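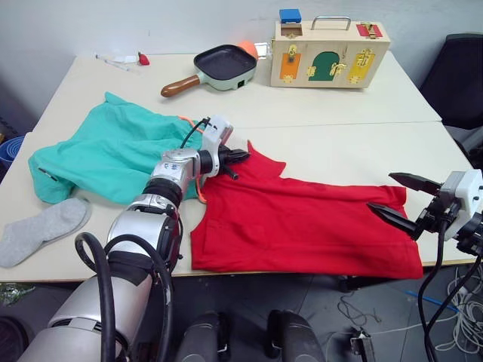

Fig. 5. Red T-shirt spread flat on a white table.

5. First cooking with the Serus sauce cooker

Read section 4 (Unpacking and position) before you begin with this one. The cooker must already stand level, and the lid must close without force.

5.1 Washing before first use

The pot, the stirring arm and the strainer have a thin layer of food-safe oil from the factory. It is not harmful, but it gives a taste to tomato and to cream.

1. Take out the stirring arm. Turn it a quarter to the left and pull it up.
2. Lift the pot with both handles.
3. Wash the pot, the arm and the strainer in warm water with a little dish soap. Rinse two times.
4. Wipe the inside of the base with a damp cloth. The base must never go under the faucet.
5. Dry all parts and put them back. The arm makes a click when it is seated.

Note: The strainer can go in the dishwasher. The stirring arm can not. The scraper on its end (spare part 1563) becomes hard after some washes and then leaves a ring of burned sauce on the bottom.

5.2 Water cycle

1. Fill the pot with cold water up to the lower line.
2. Close the lid and turn the steam cap to OPEN.
3. Connect the plug. The display shows two lines, and after a moment the word READY.
4. Press PROGRAM until you see RINSE, then press START.
5. Wait for the three beeps. Throw the water away.

If the display shows E2 in place of READY, the pot is not pushed down completely. Take it out and put it again. You don't need to remove the plug for this.

A light smell of warm plastic is normal in the first cycle. If it is still there after the second one, stop and write to the service address on the back page.

5.3 A simple tomato sauce

We recommend that you make the first sauce with few ingredients, so you learn how thick your cooker makes it at each setting. This recipe comes from Lucienne Vasseur, who tested all the programs in the Kuipers kitchen in Sorkdale.

You need: two large cans of peeled tomatoes, one onion, two cloves of garlic, four spoons of olive oil, salt.

1. Cut the onion in small pieces. Large pieces stay under the arm and can stop it.
2. Put oil, onion and garlic in the pot. Select SOFTEN and press START. Leave the lid open for this program.
3. When you hear one beep, add the tomatoes with their juice. Do not go over the upper line.
4. Close the lid. Steam cap on HALF.
5. Select SAUCE. The display proposes 185 °F. Keep this value for the first time.
6. Press START. The arm turns for a short time, rests, and turns again in the other direction. The rest is part of the program.
7. Salt the sauce at the end, when it has already its final thickness.

Caution: Steam comes out on the side of the cap when you open the lid. Lift the lid from the front and keep your face away. Use oven gloves for the pot handles.

Caution: Never put a spoon in the pot while the arm moves. Press PAUSE first and wait until the arm stands still.

5.4 Cream and cheese sauces

For sauces with milk, cream or soft cheese, use the program CREAM and not SAUCE. It works with a lower heat and the arm never rests. Put the milk first, then the butter, and the flour as last, through the strainer. Nuts can be added only if they are finely ground. Whole walnuts or almonds must be crushed before, the arm is not a blender.

If the sauce separates, press PAUSE, add one spoon of cold milk and continue. In most cases it comes together again.

5.5 Filling jars

The cooker makes sauce for eating the same day or for the refrigerator. It does not sterilize. For jars which you want to keep in the pantry, follow a tested canning recipe and use a proper canner. This is specially important for sauces with garlic in oil, with fish or with mushrooms.

For the refrigerator, put the sauce in clean jars, let the steam go, close them and cool them quickly.

5.6 Saving your own setting

1. When the program is finished, hold SAVE until the display blinks.
2. Choose a free place, P1 to P6.
3. Press SAVE again.

To erase a place, select it and hold SAVE and PAUSE together. The factory programs can not be erased.

Cookers with a serial number ending in 1243 or lower have only four places, P1 to P4. The rest of this section is the same for them.

Changes in this section: step 4 of 5.3 corrected (steam cap on HALF, the August version said CLOSED). Text by Geert Desmet, checked by Stijn Michiels, Wednesday, September 7, 2022.

Continue with section 6, Cleaning and removing of scale.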